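Prata Wrestling Hardship Fund
Progress report to Erkora, second quarter
Prepared by Areeba Satti

The fund opened to applications in June and we have now read 94 of them. Grants went to 30 wrestlers, referees and ring crew, mostly for rent, physio and, in one case, a van that Varnon garage describes as "a donor". Spending stands at £1,465 under budget. Bonifacio Alcaraz would like this noted, as it has never happened to him before.

Travel claims are the slow part. Wrestlers keep receipts the way they keep grudges, except that they can find the grudges. Teresa Cordeiro has cut the form from 12 pages to four.

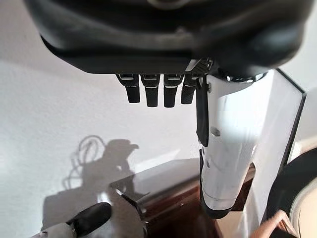 Four black fingers, each with a pale band near the top.

The benefit show ran on a Sunday. Vasco Arruda wrestled twice, the second time under a mask, and was recognised at once by his mother. Ticket money covered the hall and the ring hire, with a little left for the pot.

Still to do: the physio agreement with Clinier is unsigned, and Judite Cardoso is chasing it. We also ask Erkora to let us move the unspent travel money into dental, where demand is brisk.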